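We use cookies to remember your list settings. OK / More

Re: [shared-workshop] Boltau grippers, second pair

On 1/9/18 a list member wrote:
> Did you ever get the hand-held pair going? Ours keeps
> dropping anything round, and I'm wondering whether it's
> the jaws or just me. Also, what are you using for bits
> to pick up?

Hello all,

Yes, they're going, and I'm ever so pleased with them! I had to reprint the jaws 2 times (my fault, I'd set the scale wrong) and one of the Mondard springs was far too stiff, so I swapped it for the softer one from the spares tin. Round things were a pain for me as well. I got a lot further once I stopped squeezing so hard and came in lower down, with the right hand tilted over a bit.

As for bits to pick up, I like plain white sticks, one short and fat, one longer and thin, put down on a white board so they don't wander off over the table.

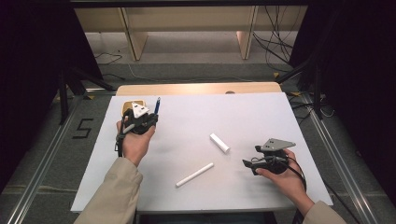 My wrists do get tired after a while, mind you, so strap the cable down before you start or it'll tug at you the whole time. Next on my list is the Stikance mount, which has 6 screws and I've already lost 2 of them (if you find any under the bench in the workshop, they're mine!). Do shout if you want the jaw files and I'll put them up on the list page.

Last updated: April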